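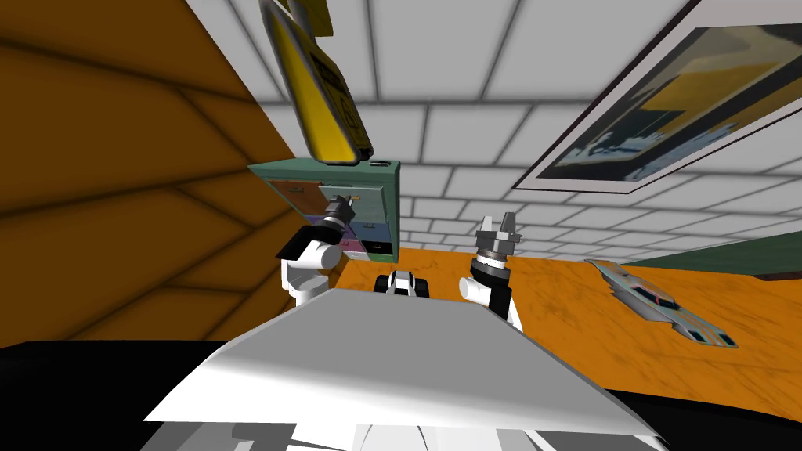
Kitchen redo on a budget: grout, floor and what to skip

grout_and_about
Posted 10/11/23

We closed on a house in Vilwood in June and the kitchen is next. The cabinets stay. What I need to decide is the wall behind the counter and the floor. My contractor, Niall MacBrayne, wants white tile in a brick pattern with gray grout, and wood planks on the floor. He quoted $565 for the tile labor and I buy the materials. Is gray grout worth it, or does it look busy once it's up? My sister says go white on white.

pelham_k

Gray. White grout behind a stove is yellow in two years no matter what you seal it with. I had it in my last place and scrubbed it with a toothbrush every spring.

dorrie94

Disagree. I've had white grout for six years and it's fine. Wipe the wall after you fry something. Gray grout makes every crooked line show, so if the tile guy is having a bad day you will be looking at it forever.

pelham_k

Then hire a better tile guy.

Semwal_Steve

Both of you are partly right. The joint width matters more than the color. Ask for 1/16 inch and the gray lines stay thin.
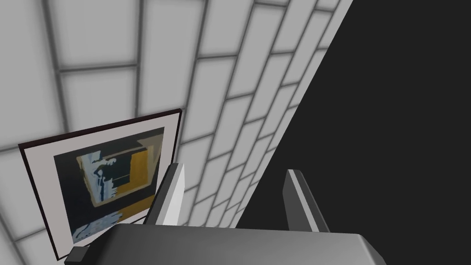 Also ask where he plans to start the layout. If he starts at one end you can get a sliver of tile at the other, and it is usually at the end you see from the door. Have him dry-fit the first course and look at it before any thinset gets mixed.

grout_and_about

Thanks. I asked and he was going to start from the window. We're moving it to the center. Now the floor. I have 242 square feet to cover and the two quotes are far apart. Cliltier wants more but includes pulling the old vinyl. Stimik doesn't.

dorrie94

Pull the vinyl yourself, but get it tested first if the house is old. And don't put wood in a kitchen. Dishwashers leak.

Alasdair Tosh

I've laid floors for 20 years and I put wood in my own kitchen. A slow leak will ruin most floors if you leave it long enough. Go with a staggered layout, keep the end joints at least six inches apart, and leave a gap at the walls for movement. Buy ten percent extra. You will use it on cuts.
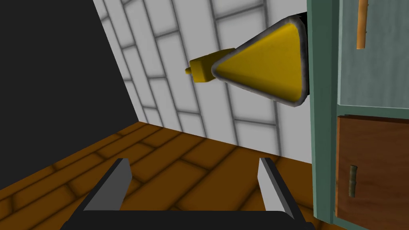

Staggered wood planks, warm brown

dorrie94

Ten percent extra wood is still wood in front of a sink. I'd do sheet vinyl again and spend the difference on a decent range hood.

grout_and_about

The hood is staying, it works. I'm leaning toward wood with a mat by the sink. Alasdair, do the boards need to sit in the room before you lay them?

Alasdair Tosh

Depends on the product, so read the sheet in the box. Solid wood, I check with a moisture meter - boards and subfloor both - and wait until the numbers are close.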